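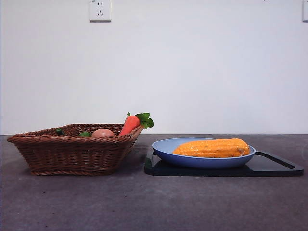
3.2 Outlet placement and appliance use in small rental kitchens

Figure 2. Wall outlets over a dark grey benchtop.

Household interviews were done in December by Cordero and Cha, mostly in the evenings, tenants being hard to catch otherwise. Final sample 288 households across the Tazi and Lalter estates. Both estates were built to the same plan but Lalter was rewired later, which gives us a rough comparison group. Not a clean one — see limitations in 3.5.

Tenants were asked which appliances lived on the bench permanently, which came out of a cupboard for use, and which they owned but had stopped using. Kettle and toaster nearly always in the first group. Microwave too where the bench was deep enough. Rice cookers, slow cookers and electric frypans moved around a lot more, and it is these we concentrate on, as they are the ones that draw real current for a long stretch and tend to be run at the same time as something else.

Powerboard use was common at both estates. At Tazi it was the norm. Tenants described running a board along the back of the bench, behind the toaster, and a fair number had it within reach of splashes from the sink. Several had been told at inspection to take it away and had put it back the same night. One Tazi tenant (household with three school-age kids) put it this way: "You can have the kettle or the frypan. If you want both you need the board, so we've got the board." Similar remarks came up often enough that Cha added a code for it partway through, and the earlier transcripts were recoded to match.

Distance to the cooktop mattered less than expected. We had assumed, following Rondonuwu's earlier work on the Rerska flats, that tenants would avoid outlets close to a heat source. Mostly they didn't. What they avoided was outlets close to the sink, and even then only for appliances with a short cord. Long-cord appliances got plugged in wherever. Palacios suggests the original finding may reflect the older cooktops at Rerska, which ran hotter at the edges; we have no way to test this with the present data.

Tripped breakers were reported at both sites but the recall period was too vague to make much of it. Some tenants counted only the times they had to go down to the meter box, others counted everything. The question will be reworded for the second round.

A note on the Simel load loggers. Cabello fitted these in 6 kitchens to check self-reported use against the actual draw. Two loggers dropped out early and their records are excluded. In the remaining kitchens tenants under-reported slow cooker use and over-reported oven use, the direction you would expect if people are describing how they think they cook. The sample is far too small to adjust the interview figures and we have not tryed to. Logger data is used only as a check on the time-of-day pattern, where agreement was good — evening peak between 5:30 and 7, smaller one before school.

Bench depth is taken up in the next section along with storage.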